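How to Find Out Whether a Robot Can Do Your Chores Yet

Updated 22 Jun 2025

People ask me whether they should wait a year before buying another broom. I tell them to run a trial. Every arm I have had on loan came with a video in which it folded a shirt beautifully, and every one of them met my own shirts as if they were livestock. The test below takes an afternoon, and you can do it with any arm you can borrow, rent or talk a friend out of.

What you need

An arm with a two-finger grip, and whatever software it runs on. I have used a Fekberg and an Imano; the steps are the same.
A table that doesn't wobble.
One chore, picked before you start.
A notebook. A spreadsheet if you must.
A kitchen timer.

Step 1. Pick a small chore

"Tidy the hallway" is a career. "Pick up one shoe and put it in the bin" is a chore. Write it down as a single sentence with one object and one destination. If you need the word "and" more than once, you have written two chores and the arm will fail at the seam between them.

Shoes are my favorite for this. They are light, hard to break, and shaped like nothing else in the house. A box has flat sides and tells the gripper where to squeeze. A foam clog has a wavy tread, a bumpy skin and holes in odd places, and the only flat thing about it is your expectation.

Step 2. Decide what counts as done

Do this before the first run. I count a try as good if the shoe ends up fully in the bin and I never touched anything. Shoe on the rim is a fail. Shoe in the bin after I nudged it with a ruler is a fail, and also cheating. The maker of the Voretti arm counts a "grasp event" as success, meaning the fingers closed on something. My cat has grasp events.

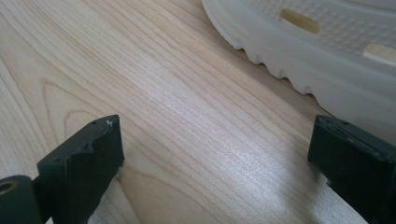 Step 3. Choose where to grab

You have three decent options with a clog. The heel rim is the easiest, one finger inside and one outside. The side wall works if the fingers open wide enough to get around the whole shoe. The toe is for optimists. Start with the heel, and if your software lets you teach by hand, lead the fingers in slowly and low, then stop just short of the table before you close. Hard fingertips and a nice finish are not friends.

Watch the lighting too. A glossy tabletop throws back a bright patch, and some cameras will treat that patch as an object worth picking up. Move the lamp, or throw a plain cloth over the table. Pale shoe on pale wood is a hard case, so save it for later or start with it if you want your heart broken early.

Step 4. Run it 10 times without moving anything

Put the shoe back in the same place each time. I mark it with tape. My last arm got all 10, and I was briefly insufferable.

Step 5. Now move the shoe

Turn it a quarter, slide it toward the corner, tip it on its side. Do 39 more runs. My score was 11, and six of those were with the shoe nearly where it started.

Step 6. Time it and do the sad arithmetic

A good pickup took 39 seconds. I can do it in two, with a coffee in the other hand — and I complain the whole time, a feature the arm still lacks.

If it keeps failing

Slow the approach before you change anything else. Then check the fingertips for dust and wear. Economou sells stick-on rubber pads that helped mine more than 500 extra training runs did.

Keep the broom.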